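Esholm twin-arm bench kit: ten months of owning one

Posted 4 September 2023

I bought the Esholm twin-arm kit last November with money that was supposed to go on a new boiler, so you can take it that I wanted to like it. It's a pair of small white arms that bolt to an aluminium rail, with a gripper and a little camera on each wrist, and the whole lot came in two boxes and a padded envelope (don't throw the envelope away, the spare screws are in there and I very nearly did). Mine cost £854 with delivery, which I gather was an introductory price, so have a look before you get your hopes up.

I'm a hobbyist. I used to do a bit of control wiring for a living, years ago, but I'm no programmer, and I wanted something I could teach by moving it about. If you're after proper factory accuracy you're reading the wrong review!

Getting it together

The booklet says an afternoon. It took me 13 hours across a weekend and a couple of evenings, and a fair bit of that was cable routing. The rail goes together beautifully - slots line up, bolts bite, lovely. The posts at the back corners are just as good. But the wiring diagram is printed so small that I ended up photographing it and zooming in on my phone, and the page for the right-hand shoulder is plainly for an older version. I emailed Esholm and had a corrected page back the next morning, so fair play to them.

I'd also say plan your walls early. The kit gives you the posts and leaves the panels up to you, and I papered mine with a floral roll, all pink ribbons and blue bows. I'm very fond of it. The software has never once complained about the pattern, which was a worry of mine, as the forum is full of people insisting on plain grey.

The wrist cameras

These are the best thing in the box. Each one sits right up by the gripper, so you get the fingers in view and whatever's between them, and you can poke an arm into places where an overhead camera is no help at all. Bags are the obvious one. Thin plastic lets plenty of light through, and I was surprised by how much colour and crease detail I get from inside a carrier bag, even up close. Things very near the lens do go a bit soft, and bright folds of white plastic can bleach out at the top of the picture. There's an exposure setting for that, three menus down, where you'd never look.
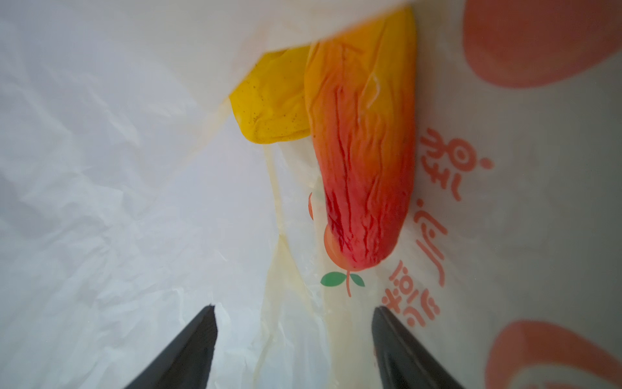 Picking things up

Right, so what's it like with actual jobs? I've mostly used it for packing practice with the Nosterard fruit set, which I bought separately and which is good fun. Pretend fruit is a cracking test because the shapes are so different. A lemon is one problem and a bunch of grapes is quite another, and the long things like the mango and papaya want turning before you grab them. I heap the lot on a pink plate, put a carrier bag behind it and let the arms have a go.
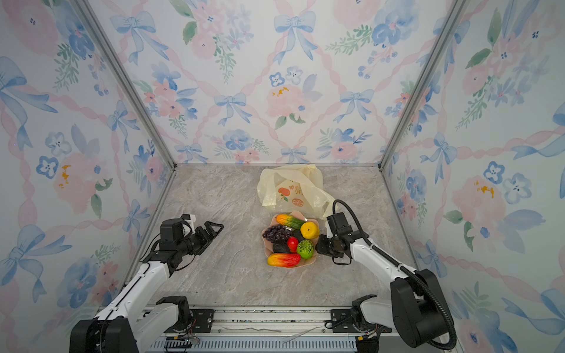 The grippers open wide enough for everything in the set. The fingers are long and fairly slim, so they'll get in between two pieces without shoving the rest off the plate, most of the time anyway. Smooth round things are the weak spot. I've ordered the rubbery finger sleeves from Brarico that everyone recommends and I'll add a note when they've been on for a while.

Teaching is a pleasure. You guide the arms through the job, save it, do it again, and after 15 or so goes the software has enough to start making its own attempts. It's slow to process on my old laptop, though, and the fan noise is something else.

Flat and floppy stuff

I didn't expect much here. Soft sheets are miserable for any gripper, they fold up or slide off or cling to the table, and my table has a smooth marbled top. But having two arms really does help, as one can press down while the other goes for an edge. I swapped one tip for a round black disc, and for pressing on flat things I much prefer it to the standard fingers. 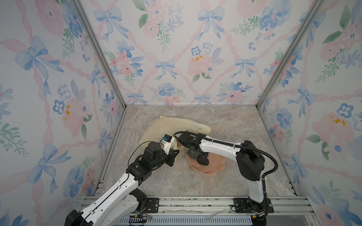

Do watch the spacing when both arms are working in the middle. There's a setting called "shared zone" that's meant to keep the wrists from knocking into each other, and out of the box it's far too relaxed for my taste. I put mine up to 5 and the clunking stopped. It does make everything a touch slower, but I'd sooner that than a cracked camera housing.

Grumbles

The cables. The thick corrugated one arcs right over the right arm and it's stiff, and if you clip them too tight at the wrist the arm pulls against them and drifts. Leave more slack than looks sensible. The software also forgets my camera names every time it updates, and the updates come often.

I tried the rival Bárány kit at a maker fair in the spring and it's quieter, no question, with a nicer app. It's also a single arm for not much less money, and I'd miss the second one terribly now.

Would I buy it again? Yes, though I'd get the longer rail, which is sold as an extra. If anyone has fitted it to the older base plates, please leave a comment and tell me whether the bolt holes match.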